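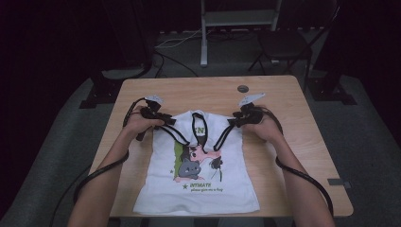

White tee, laid flat.

December, onion skin bath, second try

Writing this up while the pot cools, or I'll forget half of it. The first bath came out the color of weak tea and I blamed the skins, which was unfair. Damir Kos went through my notes over coffee and asked how long I'd scoured the cotton. I hadn't written it down, and that was all the answer he needed! So we started over with a real scour: soda ash, a squirt of plain soap, a long simmer, and the water came out a pretty gross yellow. From what looked like perfectly clean cloth!

Skins this time: 800 grams, nearly all yellow onion with a few red ones that got into the bag. Fletcher Paewai has been saving them up from the kitchen at Skillham and they arrived in a flour sack with a lot of dirt and one whole onion (I kept it, it's soup now). Soaked them overnight in the big Ikico stockpot. Next time I'd crush them first, they float like crazy and I spent ages poking them back down with a spoon.

Mordant is where I went back and forth. The Nedeljković recipe, the photocopied one in the blue binder, wants tannin first and then alum acetate. I've been lazy and using plain alum straight from the tub, and on wool that's fine, but cotton just doesn't grab it the same way. Did the tannin step properly this time. It turned the test strips a little beige before they'd even seen any dye, so keep that in mind if you're hoping for a clear yellow.

Bath held at 70 C. I know people boil onion skins and get away with it, but my boiled strips from last spring went brown and dull and I like the brighter gold better. Strips in for four hours, stirred whenever I walked past, so not very evenly. You can see it on strip 2, there's a paler stripe where it sat folded against the side of the pot. My own fault.
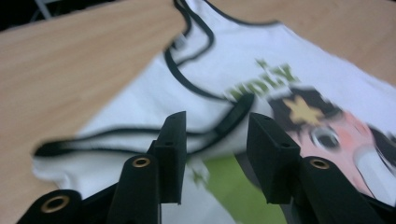
The other thing I keep running into is thread. Most ready-made cotton clothes are sewn with polyester and it won't take plant dye at all, so you get a nice gold shirt with bright white stitching. Damir likes that look. I don't, or not on everything, and same goes for bindings and labels, you have no idea what they are until they come out of the pot. From now on I want to dunk a snip of seam allowance before committing a whole garment.

Tried an iron dip on one strip, just a quick in and out, and wow - straight to olive green. Really lovely. The Flurero rinse afterward seemed to pull a bit of the gold out of the others though, and I'm not sure if that's the soap or just loose color that was going to leave anyway. Fletcher thinks loose color. Need a strip rinsed in plain water next to it before I go accusing the bottle.

To do:
- 4 strips taped in the south window, half covered with card, check in the new year
- label the soda ash jar, it looks exactly like the alum
- ask Fletcher for red skins only, separate bag
- strain the leftover bath and freeze some for the paper people

Pot's still too hot to lift. Leaving it with the lid on until morning.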